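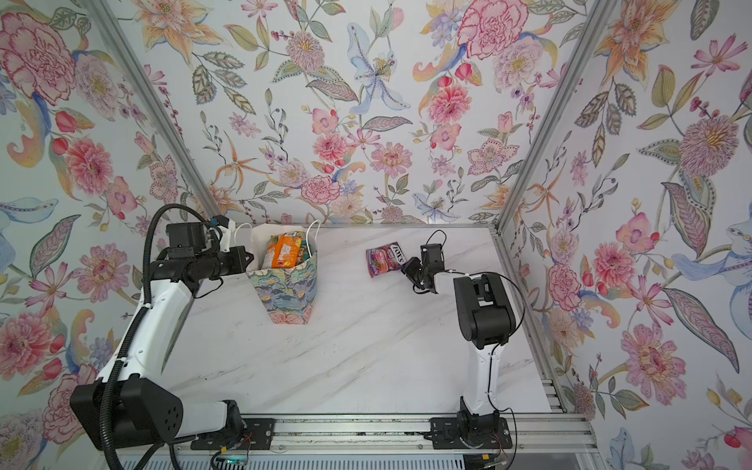
Desktop Support Team – Tools We Tried

Corkex backup client, version 2

Quick write-up before I forget it all. We ran Corkex on our own machines for most of November, plus two laptops Elmarie Visser lent us from finance. Short version: decent, would renew, do NOT leave the defaults on.

Install was fine. Small download, no restart on the Macs, one restart on Windows. It asks for an admin password twice for no reason I could find. Ainhoa pushed it out through our normal deployment tool and that worked first go, except the license key has to be pasted in by hand on each machine. Annoying for nine machines. Would be a real problem for 100.

First backup is slow. My laptop had a lot of old mail archives and it took all night and most of the next morning. After that the daily runs finish before I'm back from getting coffee. Fan noise is noticable on the older Dells, not on anything else.

Now the defaults. Out of the box it skips hidden folders. All of them. So your settings, ssh keys, half of what a developer cares about – not backed up, and nothing on the summary screen says so. You get a big green check mark. Constanza found this when she did a test restore and her editor came back looking brand new. The switch is under Preferences, Advanced, Filters. Turn it on before the first run or it wants to rescan the whole disk.

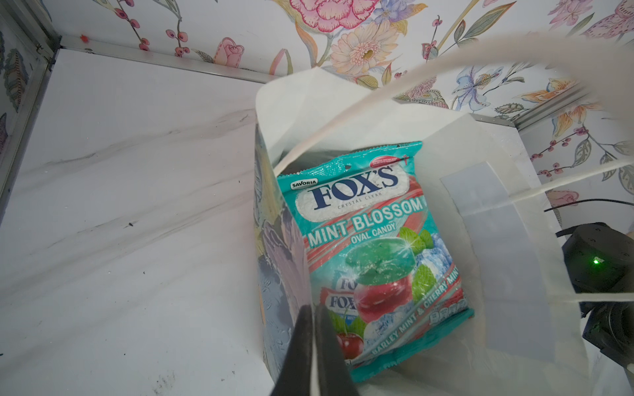 Also in Filters: a size limit on single files, set to 600 MB. Same story, anything bigger gets skipped quietly. We set it to no limit. Video people and anyone with a virtual machine, check this.

Restore is the good part. Pick a date, pick a folder, done. You can restore next to the original instead of on top of it, and it adds the date to the folder name. Old versions of a single file show up in a side list with a preview. I pulled back a spreadsheet I had wrecked the day before and it took less than a minute. Full restore to a blank laptop went okay too, but permissions on the shared folder came back wrong and I had to fix those myself.

Update behavior – mixed. It updates itself in the background and you can't pick the time. You can hold updates back, but only from the web console and only for the whole group. I would like a pilot group that goes first. Asked support, they said it's on the list.

Support in general: answered the same day both times. Second answer was a copy of the first one with a different name at the bottom. Third try got a real person who knew the product and sent the right log settings.

Web console is ugly but quick. Email alerts work. The weekly report is mostly filler, turn it off. What I do want is an alert when a machine hasn't checked in, and thats there, but off by default (of course) and set to 9 days once you turn it on. We changed it to 2.

Compared to what we had before: faster, easier restores, worse defaults. Price is a bit higher per seat. Carmela has the quote if you need it.

Would I put it on a home machine? Yes, with the filters changed. For other teams here, ask us for our settings file first and import that. Import button is at the bottom of the Preferences page, you have to scroll.

Still to test: external drives, and what happens when the disk is nearly full. Will add notes when I get to it.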